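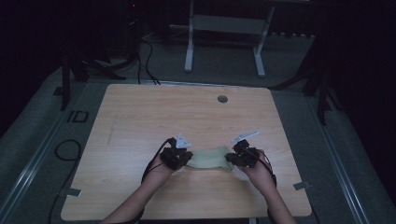
I want to make the case for mending, and I want to make it to people who think they can't do it. I was one of them until my late thirties. I owned one needle, it lived in a hotel sewing kit, and when a sock got a hole I moved the sock to the bottom of the drawer, where it stayed until I moved house.

Then my neighbor Catalina Henríquez caught me throwing out a sweater. It was a good sweater, green, from the Pereyra outlet, with a hole at the elbow I could get two fingers through. She took it out of my hands on the landing and brought it back the next evening with a patch of woven yarn in a slightly wrong green, and I have loved that patch more than I ever loved the sweater. I asked her to show me how. She said come over at seven and bring something you don't care about.

So I learned on socks, and I still think socks are the place to start. A sock is small. You can hold the whole job in your two hands. You don't need a machine, and if you botch it the evidence goes inside a shoe! Put something round and hard behind the hole (a darning mushroom is lovely, a light bulb or an orange will do), run your yarn back and forth across the gap, then turn and weave over and under, over and under, until you have made a little piece of cloth where there wasn't any. That's the whole secret. My first one took an entire evening and looked like a waffle. I wore it to work the next day and told everyone.

What surprised me was how much I started to notice. Before, I couldn't have told you whether a shirt was knit or woven. Now I turn things inside out in stores. I pull gently on the fabric both ways to see if it springs back. I look at seams, and I have become the kind of person who says "oh, that's a flat fell" out loud at a barbecue. Cheap clothes got less tempting once I could see how little thread was holding them together, and some cheap clothes turned out to be made beautifully, which was a happy shock. I have a work shirt from a bin at the hardware store in Masstead that will outlive me.

People tell me it isn't worth the time, and I do understand. If you put an hourly rate on it, an evening spent on a sock that costs less than a sandwich makes no sense at all. But we don't put an hourly rate on crosswords, or on watching a ball game we've already read the score of. I darn with the radio on. My hands are busy and my head is loose, and I get up from the chair in a better mood than I sat down in. I'd pay for that, and I get a sock thrown in.

There is also the matter of where the stuff goes. I won't pretend my drawer of rescued socks is doing much for the planet, and I get impatient with articles that say it is. The big changes have to happen in factories and in the way clothes are sold. Still, something shifts when you have fixed a thing yourself. You get slower to buy the next one. I counted on it being a chore, a sort of tax on owning nice things, and instead it made me like my own closet again.

My favorite part, though, is other people. Celeste Barrientos runs a mending table in the back of the library in Rorham from October through March, and I have gone for two winters now. There is a coffee urn and a big tin of buttons. People come with the oddest things: a kite, a dog's raincoat, a baseball glove with the lacing gone. One man brought a quilt his grandmother had made, with a whole corner chewed off, and was so nervous about it that he kept his coat on. Celeste spread it out and five of us stood around arguing about the corner — very politely, with pins in our mouths — and by closing time he was stitching it himself. He did a terrible job. He came back the week after and did another terrible job, a slightly smaller one.

I wish schools still taught this, and to everybody. My brother got wood shop and I got home ec, and in home ec we made one pillow, badly, and never learned to sew on a button. A kid could learn buttons, hems and darns in a month of afternoons and have them for life. I'd put that ahead of at least one of the recorder units.

If you want to begin, you need very little. A packet of darning needles with blunt tips, and a card of wool yarn. I use the Tustier kind because the corner shop stocks it and the colors are good, but any thin, strong yarn is fine. A small pair of scissors that really cut. Good light matters more than any of it, so sit by the window if you can. Start while the hole is small, or better yet when the heel has only gone thin and you can see the light through it.

And pick a color that shows! I know the old skill was to make the repair disappear, and I admire anyone who can. My own heels are orange on gray, and one pair has a red toe and a blue toe, since I ran out of red. A woman on the train asked me about them once when I had my shoes off. She had a cardigan with a moth hole in her bag, and I had a needle in mine, and we missed her stop.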